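Print | E-mail

Workshop notebook -- bag and panel bench

December, started a little after 9 a.m.

Back on the tote bags. I said last time I didn't believe the Girnov numbers and I still don't, so I'm going through the whole thing again with our own bags and our own scale.

What they claim: plain canvas tote, single flat strap each side, holds its shape when set down empty after 1,000 loadings. No mention of what the load was or how it was put in. A bag loaded with folded towels and a bag loaded with tins are two different bags by the end of the afternoon. I wrote to ask and got the same leaflet back a second time.

Our set: 26 bags, all from the Zustordale batch, tan, unwashed. Weighed none of them individually, which I now regret. Load is the sand sack we always use. Lift by the straps, hold for a slow count of five, set down, take the sack out, look at the rim.

First bag is at 700 as of yesterday evening. Rim was already folding over by 40 or so. I don't call that holding its shape. The canvas itself is fine -- no thin spots, stitching at the strap ends tight on both sides. It's the rim that goes, and once it has a fold it goes back to the same fold every time. Pressing it flat by hand does nothing that lasts. Ironing might, but who irons a tote bag.

Somebody has written "use stiffer hem tape" on the whiteboard. Maybe. We tried hem tape on the Chornovol sample in the spring and all it did was move the fold down below the tape. I would want to see that done on more than one bag before we order a roll.

10:40. Second question, unrelated except that it's the same bench. The white panels. The idea is that a plain upright panel behind the bag makes it easier to judge the outline by eye. Two people looked at the same bag with and without it and disagreed about as much both ways. Small trial, I know. But the panels are a nuisance to stand up straight, they lean, and the gap between one and the next gives a dark line that pulls the eye right when you are trying to look at an edge. The wall is light gray and plain and was already there. I'd go back to the wall.

The argument for keeping them is that Flandanside uses them. That's an argument for asking Flandanside why.

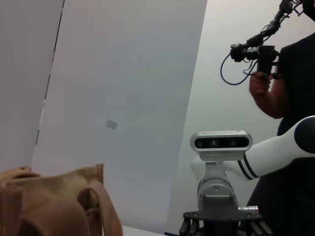

11:15. Straps. Less to complain about. They lie flat and fall to whichever side they were let go on, and I've seen no twisting so far. Length differs a little from bag to bag, enough that you feel it in the hand when lifting. I doubt it matters for the rim but I'm writing it down in case the ones with a short strap turn out to fold on the same side.

Total for the whole set so far is 1,459 lifts, the first bag being almost half of that. So everything I've said about rims rests mostly on one bag. The other 25 have had a couple dozen or so each and already show some slump, but I wouldn't put a number on it.

To do:
- take the first bag to 1,000 and stop there
- weigh the rest before they go any further
- one bag with hem tape, one with the rim turned twice, same sack, same person lifting
- ask again about the Girnov load, by phone this time
- new sand sack, the seam on the old one is going

Not signing off on "holds its shape" for the label. "Sturdy canvas" I could live with.

Print | E-mail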